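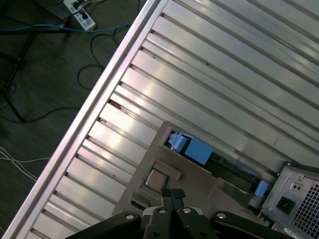
Computer Drop-Off and Recycling: Frequently Asked Questions

Which items does the Magbanua Reuse Center accept?
The Center accepts desktop computers, laptops, keyboards, mice and power cords from households and small offices. Televisions and printers must be taken to the county site on Milis Road.

Is there a fee?
Households may leave up to 20 items per visit at no charge. Offices with larger loads should request a pickup form from Frauke Lammers at the front desk.

Must a computer be in working order?
No. Machines that cannot be repaired are taken apart, and usable parts are set aside.

What happens to the hard drive?
Each desktop case is opened and the drive is removed before any other part. Drives are erased or shredded, according to the choice marked on the drop-off form. A drive that cannot be erased is always shredded.

May I remove the drive myself?
Yes. Shut down the computer, unplug it and take off the side panel. In many desktop towers the drive sits in a plastic caddy, often brightly colored. Disconnect the cables from the drive before lifting the caddy out. Please return the empty caddy to the case.

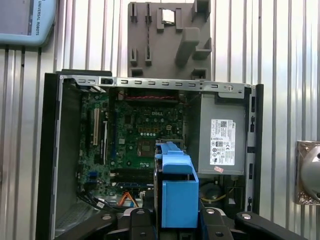

Can I receive proof that my data was destroyed?
A certificate is available on request at the time of drop-off. Sabine Harms in the records office keeps copies for 2 years.

How many computers does the Center handle?
In the last program year the Center received 1,063 desktop computers.

May I reclaim an item after leaving it?
No. Ownership passes to the Center when the form is signed.

Last updated Dec 11, 2022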